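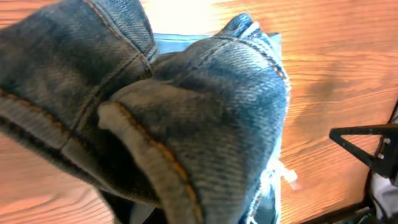
Figure 2.1 Denim jeans bunched on a wooden tabletop, with a gripper at the right.

Chapter 2
Budgeting for the Whole Job

When Hélène Vachon began planning for equipment at Kuteo, a clothing repair and resale business, she did what most of us would do (your authors included!) and went straight to the price of the arm. It's a natural place to start, and we won't scold anyone for it. But her first quote covered the arm and very little else, and by September she had added grippers, a sturdier bench, guarding, training and $4000 a year for servicing.

Jeans are a wonderful thing to plan around, if you have the patience. They fold over themselves in thick layers, the seams are stiff, and a frayed edge can spill threads across the table. Every one of those details has a way of finding its line in a budget.

In this chapter we'll follow Hélène and her supplier, Wilfredo Sison, through 18 months of planning, beginning with the list of tasks she wrote down before she asked for a second quote. Keep a pencil handy, as you'll be drawing up a list of your own in Section 2.1.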